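Chapter 6
Comparing Grippers Without Fooling Yourself

By the end of this chapter you should be able to:
– write a trial plan for two or more grippers on the same arm
– separate a gripper fault from an arm, camera or controller fault
– score a trial so that a stranger could repeat your scoring
– say "we can't tell from this data" out loud, in a meeting, without apologizing

Every gripper in the catalog can pick up a 65 mm foam cube. The cube is soft, light, square and eager to please, and a great deal of money has been spent on the strength of its cooperation. Then the gripper arrives, is bolted on, and meets a hex nut.

Small hardware is the standard load for most of this chapter. It is cheap, it is rigid, it shines in ways that annoy cameras, and it comes in compartments whose walls are exactly where you would like your fingers to be. A gripper that does well on a sorted box of fasteners may still fail at other jobs, but it will at least fail at them later.
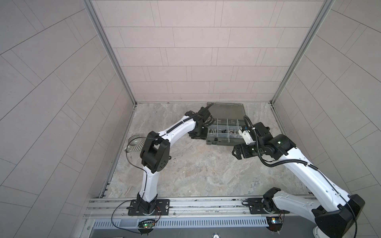
6.1 What are you comparing?

Suppose the Rurka parallel gripper completes more picks than the Jotell. Before you write that down, list everything else that changed between the two runs. The Jotell's fingers are longer, so the wrist sat higher. The wrist sat higher, so the camera saw more of the box. The operator had also had lunch.

A fair comparison holds four things still: the arm, the controller settings, the camera position and the starting layout. The first two are easy to hold still and easy to forget to record. Write down the speed limit, the closing force and the firmware version before the first trial. Writing them down afterward is called remembering, and it has a poor track record.

The layout deserves more care than it gets. "Box near the back wall" is not a layout. Mark the corners of the box on the floor and photograph it from the same spot each time. Keep a reference photo taped up beside the controller, where it can silently accuse you.

6.2 Choosing a score

The tempting score is success or failure. It has the advantage of being short. It has the drawback that a clean pick and a pick that drags three washers over the divider both count as one.

We recommend a four-level score:

3 – target part lifted and placed, nothing else moved
2 – target part placed, neighbors disturbed
1 – target part lifted, then lost
0 – no lift

With 60 trials per gripper, this scale will usually show you a pattern that the yes-or-no score hides. With 200, it will show you the pattern and also wear out the finger pads, so plan a pad change at the halfway point and give it a line in the log.
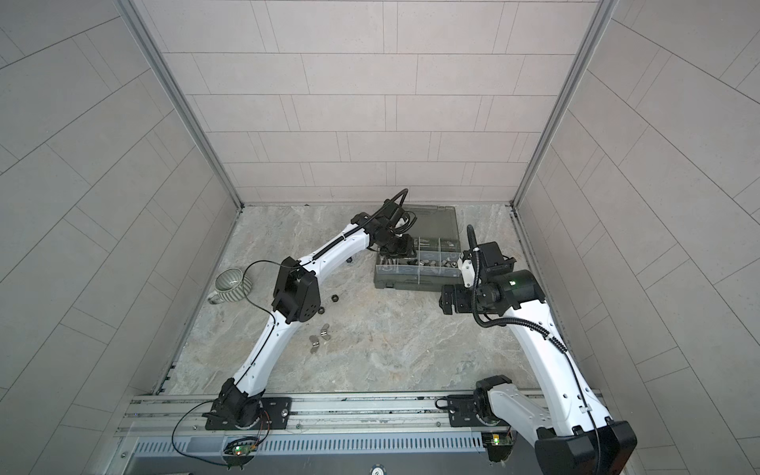
Spilled parts are a measurement problem before they are a housekeeping problem. A part outside the box may have been dropped, nudged over the edge or set there on purpose by whoever laid out the trial, and the three cases score differently. Look at the floor in front of the organizer: there are hex nuts on it and a pair of silver wing nuts, and nothing about a nut lying on a floor tells you how it got there. Only the log can do that. If your plan allows loose parts at the start, draw them on the layout sheet. If it doesn't, clear them before each trial and record what you cleared.

The same rule covers objects that have no part in the task. They change which paths the arm can take, and a controller that plans around an obstacle will look slower than one that was never offered any. Leave clutter in if you want to test for clutter, but leave the same clutter in for both grippers.

6.3 A worked case: the Fukerham trials

The Fukerham workshop wanted a gripper for restocking compartment boxes and had 4,000 logged picks to argue over. The first report declared the Rurka the winner. The second, using the same log, declared the Jotell the winner. Both were correctly calculated.

The difference lay in the retries. The first report counted a pick as good if it succeeded on any attempt; the second counted only the first. The Rurka missed often and recovered well. The Jotell seldom missed, but once it had, it tended to press the part flat into the corner of the compartment and keep pressing, with great sincerity.

Neither report mentioned that the Ebrahimi controller had been retuned in July, midway through the log. When the picks were split at that point, most of the difference between the grippers followed the controller. The workshop bought one of each and reran the trials with a written plan.

Before reading on, sketch the log sheet you would have given them. Include a column for retries, a column for controller settings and a wide one labeled "other." The last will fill up first.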